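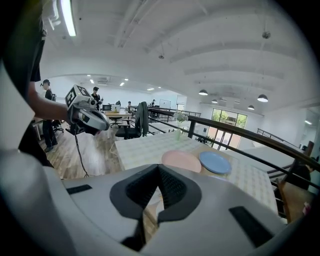

6 August 2018
Notebook, Bulldale floor, upper level. Written by Naima, with remarks from Sherif.

I spent the morning on the room and not on my own bench, so this entry is mostly about the floor and how we share it.

The planks. Sherif asked again if we should put carpet tiles on the wooden floor. I am still against it. The wood is easy to sweep, and when a small screw falls we hear it and we find it. The complaint is the noise for the people at the desks in the far end. I understand this complaint, I sat there myself until January and every step came to my chair. My proposal is soft soles for everybody who stands and walks all day, and we try this for two weeks before anybody buys something.

I measured the free strip between the desks and the railing. At the narrow place it is 98 cm. Two people can pass there if one of them turns the shoulder. With a box in the arms it is not possible. So boxes should go by the other side, also the empty ones.

Railing: one fixing was loose near the stairs. I tightened it by hand and then Sherif did it properly with the long key. Please do not hang jackets or bags on the railing, they can fall on a person who is on the lower level. I wrote the same thing in the Prultska notebook and it did not help very much.

Headsets. We have 4 on the charger and one of them has a bad microphone, the arm does not stay in position. I put a piece of yellow tape on it. Ezzat wants to have it back in the original box, so who has seen the box, please tell me. The foam covers should be changed too, I ordered 22 from Pronel and they will last us a long time.

Ceiling lights: good for standing work, too strong for the screens. I turned off one row in the afternoon and asked at the desks. Two persons liked it, one said it was now too dark for reading on paper. I turned the row on again. Maybe a desk lamp for this person is more simple.

Cables. I walked the whole floor at the end of the day and picked up three cable ties and a pencil. There is a rule that everything on the floor at six o'clock goes in the grey tray, and I followed it.

Sherif's remark: the 98 cm was measured with the chairs pushed in. With the chairs out it is much less. He is right, I will measure again tomorrow with people sitting - and write both numbers on the plan.

Still open: soft soles, desk lamp, headset box.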